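Filed under: Home & Laundry > Table Linens > Solved

Ticket: Gingham tablecloth creeps and bunches every time anything gets moved on it
Opened by: Fionnuala Carroll
Status: Solved (with one small leftover question at the end)

Hi all! First ticket from me, and I'm excited to have something worth writing up. I bought the Binda checked tablecloth in August for the table where we sort all the small stuff that piles up in the house, and I love it. The colors are so cheerful! But from the first evening it would not stay put. Slide a bowl six inches and the cloth came along for the ride, with a big fold on the side you were pulling toward.

The table is an old one with a very slick varnish, and the cloth hangs over by 12 inches on the long sides and a bit less on the ends. Cloth was washed once before use, cold, no softener.

Try 1. Ironed it flat and put it back. Looked gorgeous for one evening. Bunched again as soon as we started sorting keys and cups.

Try 2. Clip-on tablecloth weights, the Joklow kind, 4 of them, one per corner. They do a great job against a breeze on the porch, but indoors they only pull the corners down. The middle still walked.

Try 3. Double-sided tape along the edges. Please don't do this on varnish. It held beautifully and then I spent 25 minutes with a rag and cooking oil getting the gunk off. The middle still puckered anyway.

Try 4. Support at Castaño (where I bought it) wrote back the same day, which was lovely of them, and suggested a thin rubber mesh underlay, the sort you put under a rug. I cut one from a roll of Jiritz shelf liner, three strips side by side, stopping a couple of inches short of the table edge so it doesn't peek out. 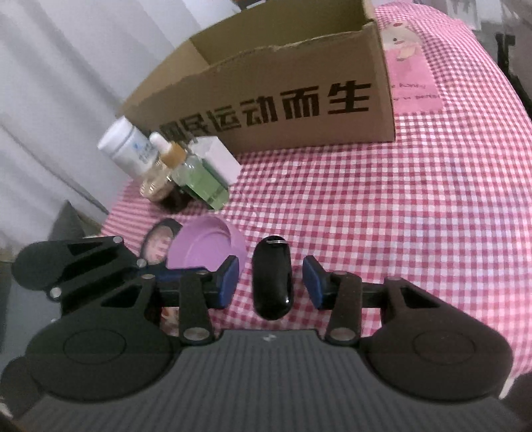 The underlay was the fix! I smoothed the cloth from the middle outward, pressed it down with my palms, and went straight back to sorting. I've been using the checks as my gauge, because on a gingham you can see a pucker right away when the lines go wavy. For a test I like a mix of shapes: the glossy black oval thing with the silver ring on it, which is small and easy to nudge, and the light purple bowl, which can be tipped and dragged by its rim. I pushed things like that back and forth for a good while and the cloth stayed where I'd put it. I was so pleased I did it all again after supper.

Notes for anyone with the same trouble:

- Wipe the table and let it dry fully before the mesh goes down. Mine slid a little the first time over a damp patch.
- Butt the strips together, don't overlap them. You can feel the ridge through the cloth, and a cup will wobble on it.
- Shake out the mesh when you wash the cloth. Crumbs get down in there like you wouldn't believe.

Update, 14 days in: still flat, still happy. I've had the cloth off once for washing and it went back on in a couple of minutes.

Leftover question: has anyone left this kind of liner on varnish through a hot summer? I've been lifting a corner now and then to check and see no marks so far, but I'd love to hear from someone who's had it down longer. I'll keep the ticket open for replies until the end of the month.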